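Search this journal Advanced search Search

3. Cell Setup and Upkeep

3.1 Mechanical layout

The cell used in this study is one of two built to the same drawing at the Erkport laboratory. Its arm hangs from above and reaches down into a shallow walled workspace. The floor of the workspace is a rectangular wooden tabletop, and the walls are clear acrylic panels fixed at the edges of the table. Objects are grasped, carried and released entirely inside the walls. The two cells share a controller type, a gripper type and a parts list, but only the first was used to produce the results in Section 5. The second, referred to below as the Lewis cell, served as a source of spare parts and as a reference when a fault could not be placed by inspection alone.

The wooden floor was kept from an earlier project. A rubber mat was tried in its place and removed after one session. The mat raised the grasp height of flat objects by an amount that varied with its position, and the fingers tended to catch its edge at the end of a low approach. The wood is flat to within the repeatability of the arm over the whole reachable area. Its coating is slightly glossy and returns light from overhead, and the camera exposure has to be set with this in mind (Section 3.4).

Acrylic was chosen for the walls so that a fixed camera could look through or over them without a blind strip along the far side. The cost is that the walls produce reflections, and that they scratch. Panels are wiped with a damp microfiber cloth and left to dry before the lights are brought up. Solvent cleaners are kept away from the cell. One panel on the Lewis cell was cleaned with isopropyl alcohol by mistake and developed fine cracks along a cut edge, which later appeared in the depth data as a persistent false surface.

3.2 Gripper assembly

The gripper has dark angular brackets that carry the fingers, and it mounts to the lower end of the arm through an adapter plate. The brackets are held by screws that pass through slotted holes. The slots allow the opening to be centered on the tool axis, and they are also the main source of drift in this design. A screw that has lost part of its preload will still hold the bracket during free motion and during light contact. It slips only when a finger meets the floor or a wall at an angle, and the resulting offset is small enough to pass a visual check.

We set the centering with a ground steel pin clamped upright in a block on the table. The arm is moved so that the tool axis lies on the pin, the fingers are closed at low force, and the position at which each finger makes contact is read from the motor current. The brackets are shifted until the fingers meet the pin together, and the screws are then tightened in a crossed order. The procedure was written by Elin Mostyn for the Bundano gripper, an older unit with parallel jaws, and it carried over with no change except for the diameter of the pin.

Finger pads are treated as consumables. In the present study they were replaced every 3000 closing cycles, whether or not wear could be seen. Pads removed at this point showed polishing near the tips and no tearing. An attempt to run a set of pads to failure was stopped when grasp success on smooth blocks had dropped well before any visible damage.

3.3 Test objects and the daily check

Each session opens with a short check in which the arm handles a small set of objects of different shape and stiffness. The set is stored with the cell and is not used for training or evaluation. It includes a toy strawberry, a round wooden bowl and a mint-green rectangular block. The strawberry is rounded and offers no flat face to the fingers, so that an off-center closure tends to turn it during the lift. The block behaves in the opposite way: it will accept a poorly centered grasp and hide the error, but it shows an error in wrist rotation clearly, as one end rises before the other.

The bowl is used for height. A block lying in the bowl has to be approached past the rim, and a tool offset that is wrong in the vertical direction leads either to a missed grasp or to a contact with the inside of the bowl. The approach speed for this step is kept low, and the current limit is set below the value used in normal operation. Figure 1 shows the cell with the strawberry held above the floor and the block in the bowl.

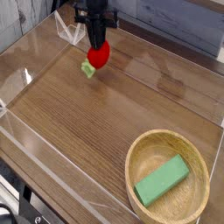
Figure 1. Workspace of the cell. The gripper holds the toy strawberry a short distance above the wooden floor near the far acrylic panel; the green block lies in the bowl toward the near right corner.

The result of the check is entered in the log as pass, pass with note, or fail. A fail stops the session. A pass with note allows the session to go on but requires the centering procedure of Section 3.2 to be run before the next one. Over the study period the log holds 114 checks, of which 6 were fails. In 2 of these the cause was a bracket screw that had lost preload. The remaining fails were traced to the cable run described in Section 3.5, to a finger pad fitted with its backing film still in place, and to camera faults that were cleared by reseating a connector.

The order of the steps matters more than was first expected. In the early version of the check, the bowl came first. A vertical offset error then often led to a hard contact, which shifted a bracket and made the later steps fail for a second reason. The operator was left with two faults and no way to tell which had been present at the start. Moving the bowl to the end of the sequence removed this problem – the lateral and rotational errors are now found while the gripper is still undisturbed.

3.4 Lighting and camera

The workspace is lit from above. The lamps are switched on before the controller and allowed to settle, and room blinds are kept closed for the length of a session. Exposure and white balance are locked. With automatic exposure, the bright patches on the wood and along the rims of the acrylic panels caused the image to darken whenever the arm moved aside, and the segmentation of darker objects suffered.

Masking the panels with matte tape was considered. Tape along the top rims did reduce the highlights, but it also covered part of the far side of the workspace from the camera, and the adhesive left a residue that held dust. The rims were left bare. The segmentation step instead ignores a fixed band around each panel, drawn once by hand from a reference image and checked whenever the camera mount has been touched.

The camera pose is verified against a printed target laid flat on the table. The target is placed against two stops at one corner of the floor, so its position can be repeated without measurement. If the reprojection error exceeds the limit stored in the configuration file, the full calibration is run again. Over the study this was needed after each removal of the camera and once in January, when the heating in the building had been off overnight and the mount had moved by a small but measurable amount.

3.5 Cabling and mounting structure

The cable to the gripper was the least reliable part of the cell during its first months. In the original layout it was tied to the arm at the wrist and again close to the base, with the slack taken up between the two points. Wrist rotation near the limit of travel pulled the slack tight, and the connector at the gripper side worked loose over many cycles. The fault showed itself as a short loss of position feedback, after which the gripper driver returned to its default opening and released the object.

Iulian Vlad changed the run so that the cable leaves the wrist in a single loop and is held by a clamp that can turn with the last joint. The connector was also replaced with a locking type from the Vullico range already in use on the second cell. No loss of feedback was recorded after both changes had been made. Since they were made on the same afternoon, the data do not allow their effects to be separated. The loop is inspected by moving the wrist slowly through its full travel with the gripper open and watching for any point at which the cable lifts against the clamp.

Bolts on the metal supports carry a paint mark across the head and the adjoining plate. The marks are read at the start of each week of operation. A broken or displaced mark calls for the bolt to be removed, cleaned and refitted to the listed torque, and it is not simply tightened in place. The height of the arm above the table is then measured at the four corners of the floor, with the tool replaced by a dial indicator, and the values are compared with those of the last full setup.

3.6 Recovery after a collision

A collision is defined here as any stop triggered by the current limit during a motion in which no contact was planned. After such a stop the arm is not driven out under power. The brake is released by hand, with a second person supporting the arm, and the gripper is lifted clear of the floor and walls. The acrylic panels are checked for cracks at the corners and around the fixing holes, where damage from a side load appears first. The gripper is then centered on the pin, the daily check is run in full, and the collision is logged together with the joint positions at the time of the stop.

Trials interrupted by a collision were discarded and repeated from the start. Trials completed earlier in the same session were kept if the check after recovery was passed without any adjustment to the brackets. If an adjustment had been necessary, all trials since the last passed check were repeated, and only the repeated trials enter the tables in Section 5.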